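Unit 3 notes: Visit to the Istdale lab

Read these before the June visit. Bring a notebook and closed shoes. Bags stay in the hall.

What the lab does

The group at Istdale works on tabletop handling. Two arms share one table and learn to sort and move small objects. The project is called Picard. The arms learn from recorded runs in which a person guides them through the job, start to finish. One run is called an episode. The set you will hear about holds 1,791 episodes, all made with blocks, bins and bowls.

What to watch for

The arms are mounted on opposite sides of the table, so each one has an area it reaches easily and an area it reaches badly. The middle belongs to both. Watch how the operator decides which arm goes for a block there, and whether the other arm waits or keeps working.
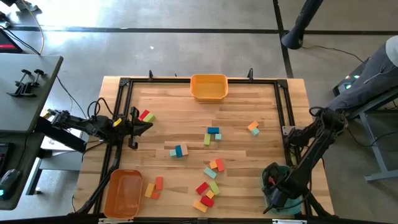

Blocks that lie against each other are harder than blocks on their own. The fingers need room on both sides, and a poor grip on one block can push its neighbor away. Operators often take the outer block first. Some turn the wrist instead — ask them why.

Look at the release as well. Opening the gripper too high lets the block bounce. Opening it too low can knock the container.

Terms you will need

Episode: one recorded run of a task.
Workspace: the area the arms are allowed to use.
Reset: putting the objects back out before the next run. Resets are done by hand and the layout is changed each time.
Handover: one arm passing an object to the other. Optional in this task.

On the day

We meet at the Flevavside entrance at 2 and walk over together. Stay behind the tape unless you are invited closer. Questions are welcome between episodes, but please keep quiet during one.

After the visit

Write one page on a single grasp you saw, successful or failed. Say what the arm did, what the block did, and what you would change. Background reading is in the Jestthorpe course pack, page 74.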